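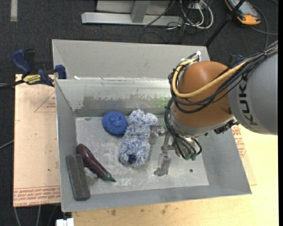 I have had the Nement evaluation license for bin picking running on our cell since September, and the trial period is long enough now to write down what the product does and does not do. Nement sells it as a service: you keep your own arm and gripper, they supply a perception and grasp planning module called Rollell, and you pay per month for the model updates. Our arm is a KUKA, which is on their supported list, so the driver side needed no custom work. The test set was mine. I wanted items that a warehouse demo would leave out, so the bin gets things like a round scrubbing sponge, a shaggy white-and-blue duster and a glossy eggplant, plus a dark gray block that likes to end up leaning against the side wall. The duster against the sponge is the pairing I use most, and it accounts for a good part of what follows.

Installation

The software ships as a container and a license file. The container came up on the first try. The license file did not, and Emiliano Toledo at Nement support sent a replacement by the next morning. The installer assumes the planning machine has a static address on the same subnet as the robot controller, and the manual mentions this on the last page of the network chapter. Put it on your checklist.

Calibration is a guided routine. You define the corners of the bin by touching off, enter the wall height and slope, and the tool then walks the arm through 30 poses. Residual error is reported per pose and you can drop the bad ones and repeat them. I repeated four. The routine does not warn you if the bin has shifted after calibration, so clamp it. We use ordinary bar clamps and have not had to recalibrate.

Cable dressing is your problem. The planner accepts a keep-out volume for the tool and wrist, and the default volume for our gripper covers the fingers and the mount only. It knows nothing of hoses or of a cable loop standing off the arm. I drew a larger volume by hand, which costs reach in the corners – more on that below.

Picking

A trial in my log is one attempt at one item, from the planning request to the item being released in the second bin or not. I ran 3,221 of them, the first 1,000 with the stock model and the remainder after the update. I am not going to publish a single success percentage, as it would be a statement about my item mix more than about the software. The log sorts by item, and the order is more useful.

Rigid items with a clear outline are handled well. The eggplant is shiny and I expected missing depth on the bulbous end, but the grasp point is nearly always placed on the body, and the cap does not confuse it. When it does miss, it misses by rolling the thing away, and the retry logic copes with that.

The sponge is picked reliably when it is by itself. Compression is handled through a single force setting for the whole bin, which I set low for the sponge and then had to raise again for the block. A setting per item class is on the roadmap according to the release notes, without a date.

The duster is the weak item. Its outline changes every time it is dropped, and the stock model frequently segmented it together with whatever it was touching. Duster plus sponge came back as one object with a grasp point at the seam. The gripper closed on a tuft of pile and either lifted both or lifted neither. The update improved this considerably. It still happens when the duster lies flat along the sponge for most of its length.

Items against the walls are the other group. Sloping sides help, as small things slide inward, but a long block leaning on a side leaves one face unreachable. Rollell will propose a nudge before the grasp if you enable it. Enable it. The nudge is slow and it works more often than I thought it would.

Worn metal had a measurable effect. Our bins are scratched and the inside walls have darker patches, and the stock model sometimes proposed a grasp on a patch of wall. You can record an empty-bin reference to suppress this. The default is to record it once. I changed that to every 2,000 planning cycles and would go lower on a bin that sees harder use.

Reach and speed

With my enlarged keep-out volume the corners nearest the arm base are partly excluded. The planner reports these as "no feasible grasp" with no hint that the volume is the cause. Shanti Sengar, who shares the cell with me, spent an afternoon on what she took for a perception fault before we found it. A reason code would fix this.

Planning time is fine on the recommended graphics card and noticeably worse on the one below it. The arm motion dominates the cycle either way.

Compared with Hevo

I had the Hevo kit on the same bench last year. Hevo includes a camera and its own controller box, costs more up front and has no monthly fee. Its handling of rigid parts was equal to Rollell in my use. Its handling of soft items was worse, and its logs were much better: every failed attempt came with the point cloud and the rejected candidates. Nement keeps only the chosen grasp unless you turn on debug mode, which fills a disk quickly.

Price and terms

The monthly fee is per arm. Cancelling leaves you with the last model you downloaded, and that was the clause I cared about. Check the wording in your own contract, as Aitana Echevarría in our purchasing office was first sent an older version without it.

I have renewed for a second term on one arm. The next item on my list is mixed translucent parts, which I have left out of the log so far. If you run Rollell with a three-finger gripper, I would like to see your keep-out volume – the contact form works again.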